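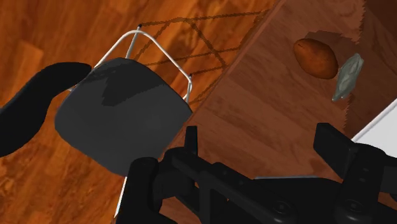

**Jagged shadow edges in wrist view, detector splits one object into two**

posted by Rajitha Ranasinghe

Building a tabletop pick setup in our shared workshop. Before touching hardware I am running everything in a simulated kitchen with the Franka arm and two room views plus the wrist view. The target is the sweet potato next to the gray-green lump.

Shadow borders come out as stair steps on the table. When one crosses the target, the detector returns two boxes and the planner (Fikov, stock settings) aims between them. Out of 324 runs, 70 ended that way. Textures look fine. Shadow map is at the default size and one directional light covers the whole room.

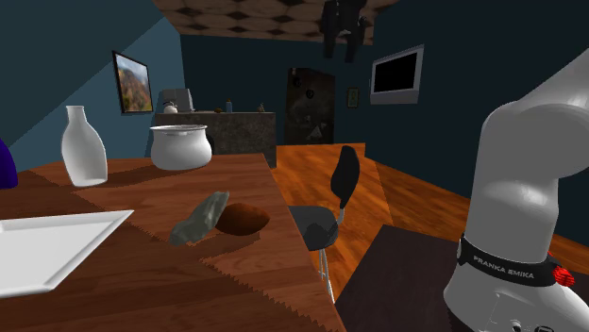 *Room view. The same stepped edge runs through the foreground of the table.*

Is this worth fixing in the renderer, or should I filter it in the detector?

---

**Menaka Gazi**

Renderer first. One directional light over a full room spreads the shadow map thin, so each texel covers a large patch of tabletop. In order:

1. Shrink the light's shadow volume until it covers the table and the arm's reach. Leave the walls out.
2. Double the shadow map size. Check frame time before doubling again.
3. Turn on soft filtering with a small kernel.
4. Adjust bias last. Too much and the shadows come loose from the objects.

Step 1 alone cut our bad boxes to 9 on a set of the same length. Also log the grasp target in the base frame for each run – it makes the split cases easy to find afterward. 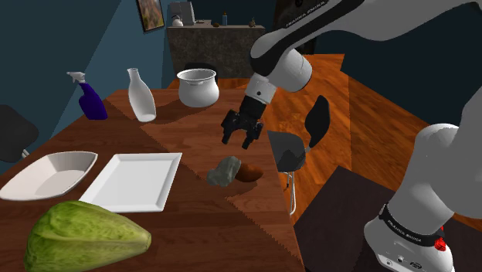 Keep the camera poses fixed while you change the light, otherwise you are comparing two things at once. Save the random seed with each set too.

---

**Janaka Wijesinghe**

Just turn shadows off. Worked for me.

---

**Menaka Gazi**

That will pass in simulation and fail under a workshop lamp. Randomize the light angle instead, and retrain with the filtered shadows.

---

**Rajitha Ranasinghe**

Did steps 1 and 2. Steps are much finer, frame time went up slightly. Split boxes are down but the two touching objects still get merged now and then, so I will open a separate thread for that. Retraining on 494 frames tonight.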